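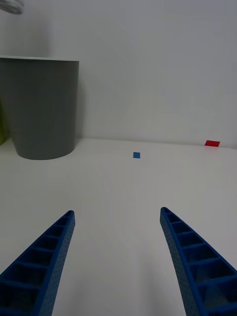 Compliant finger wear on a pick and place cell, when do you swap?

hurkstead_cell
Cell 2 runs the blue lattice fingers, cube into the gray bin, white table. Wrist camera view attached. After the last finger change the grasp lands 2 mm to the right of center. Repeatable, every cycle. Jaw zero was redone at install. Do I re-teach the pick or re-run the hand-eye calibration?

latticeworks
Neither yet. Check finger seating first. If one root is not fully down in its slot, the tip walks sideways when the jaws close. Pull both, clean the slots, torque evenly, then close on a gauge block and look at the tips.

pletport607
Disagree. With a constant offset I would go straight to hand-eye. Changing fingers means leaning on the wrist, and the camera bracket moves. Takes 300 seconds to run the board routine and you have an answer.

latticeworks
If the bracket moved, the offset in base coordinates changes with wrist rotation. Rotate the approach 90 degrees and pick again. Offset turns with the gripper, it's the fingers or the TCP. Recalibrating over a badly seated finger buries the fault until the next swap.

pletport607
Only if he picks from the same camera pose both times. Otherwise you are mixing two errors.

latticeworks
Agreed, same capture pose.

hurkstead_cell
Rotated 90, same capture pose. Offset turned with the gripper. Pulled the fingers and the left root had a burr from printing, sitting proud of the slot. Filed it, refitted, checked on the block. Centered now. Calibration left alone.

jultodton_maint
For the swap interval: we inspect crossbars every 200 hours under a bright lamp, flexing each finger by hand – cracks start where the bar meets the outer wall. Replace as a pair.

pletport607
I would still run the board. It costs you one coffee.

hurkstead_cell
Will do it at the November shutdown with the rest of the cell. Spare pair is printed and deburred.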